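**Skiltavum Community Workshop — display season notices**

1/ The display service at Skiltavum will open for bookings on 2nd October. Members who wish to put up lettering, banners or cloth backdrops are asked to read this thread before applying.

2/ Foam letters are issued from the Prerbridge store in sets of 64. Each set is signed out by one named person and returned by the same person. Hanna Dudek keeps the register.

3/ Black cloth is now the standard backdrop. The cream cloth used in previous years showed every mark and has been withdrawn. Members may bring their own fabric, provided that it has been washed and carries no loose trim.

4/ Cloth should be hung the evening before the lettering is attached. Creases will drop to some extent overnight. Irons are not permitted in the hall — a steamer may be borrowed from Bartosz Brzozowska on request.

5/ Pins and small clips are the only fixings allowed. Glue, staples and double-sided tape damage the cloth and will be charged to the borrower. Please fix the edges first and work inwards.

6/ Lettering need not run in a straight line. Curved and stepped rows are welcome, but the wording must be legible from the door. Members are advised to lay the words out on a table and agree the spacing before anything is pinned.

7/ Tables in front of a display remain in use during the day. Spare letters and offcuts should go back into the Hikutik boxes at the end of each session.

8/ A display with seven foam letters on black cloth, reading "Fast" on the upper row and "UMI" on the lower:

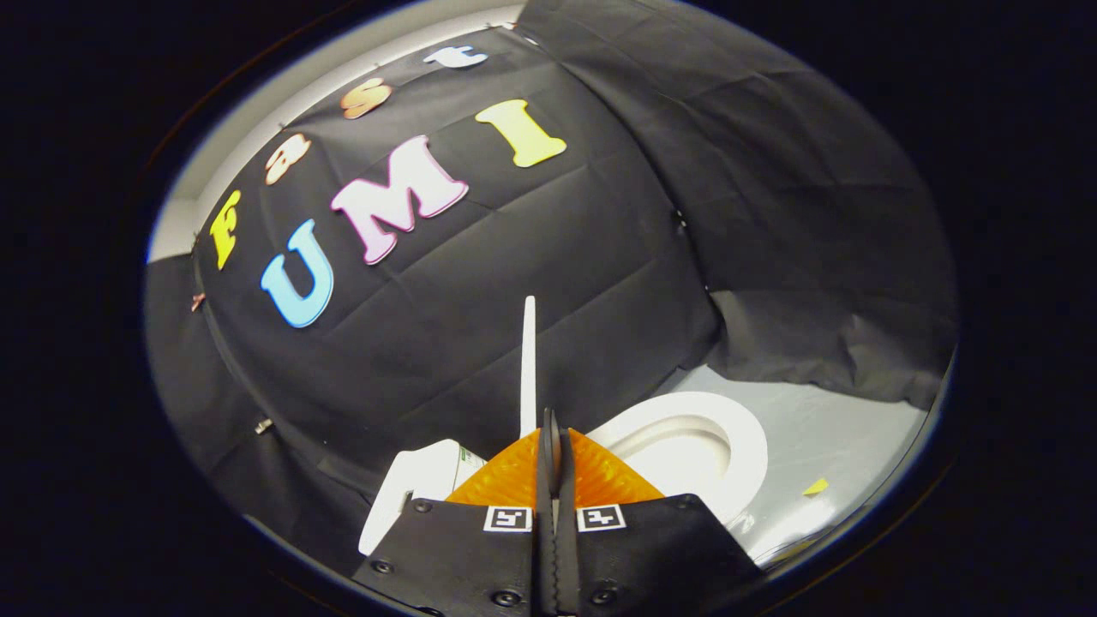 9/ May a set of letters be kept for longer than one display? Sets are lent for 3 weeks and may be renewed once, if no other member is waiting.

10/ Requests for additional colours should be sent to Åsmund Lundgren before the December order is placed. The budget for this order is £230, and pastel shades will be considered alongside the usual yellow and blue.

11/ Displays are to be taken down by the member who put them up. Cloth is folded, not rolled, and placed on the lower shelf of the Żak cupboard. Pins are returned to the tin beside it.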